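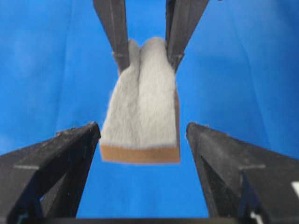

*Grey cloth held at the top by one pair of fingers, with a second pair below it.*

# Pornent: soft pieces, taught by remote control

Pornent is the soft-materials project at the Skolgate workshop. An operator drives the follower arms from a pair of leader arms, and every movement is recorded. The recordings are then used to train a policy to do the same job without anyone on the leaders.

This gallery covers the fabric and padding tasks. Rigid parts have their own page, and so do the cable runs from the Falberg bench.

The set holds 977 demonstrations. Of those, 260 are two-arm tasks and the rest use one arm. No single recording runs longer than 60 seconds. If an operator reaches that limit, the attempt is stopped and saved under a separate label so it can still be looked at later.

## Holding and hanging

Fuzzy material is harder to drive than it looks. The pile hides the true edge, so new operators tend to close the fingers too early and come away with a few fibers. We ask them to go a little past the visible edge, close slowly, and wait a beat before lifting.

In the cloth picture the grip is on the gathered top. The tan band runs along the lower edge and gives the operator something to aim at, with a strong contrast against the pile. A grip at the top leaves the bottom free to swing. Operators are told to let it settle before bringing another gripper near it. Those pauses stay in the recordings. We tried trimming them out in October and the trained policy started reaching for cloth that was still moving.

Blue behind grey works well for us. Earlier recordings on a pale background were much harder to label, and most of them have been dropped.

## Pressing and pinning

Pressing is taught on its own before it is combined with anything else. The operator brings one finger down onto the piece and stops as soon as it is held. The leader arms give no force feedback, so this has to be judged by eye from how far the material gives. Most people overdo it on their first few attempts. We keep the first 3 from each operator as practice and leave them out of training.

Two-layer pieces are the most useful for this. The backing and the fuzzy side behave differently under a finger, and a press that works on one may slide on the other.

*Finger pressing on the upper part of a piece with a tan layer and a fuzzy off-white one. The cable at the top goes into the small module on the other finger arm.*
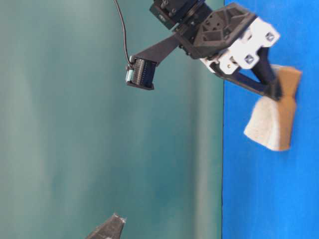
## Recording notes

- Start with the fingers open and clear of the material.
- Keep both leader arms in hand, even for a one-arm task.
- Check cable slack at the wrist before the first attempt of a session.
- Label a dropped piece as dropped. Don't pick it up and carry on in the same recording.

Folding is the next set, on the Mahmoud table at the other end of the workshop. Pictures will go on a separate page when the labels are finished.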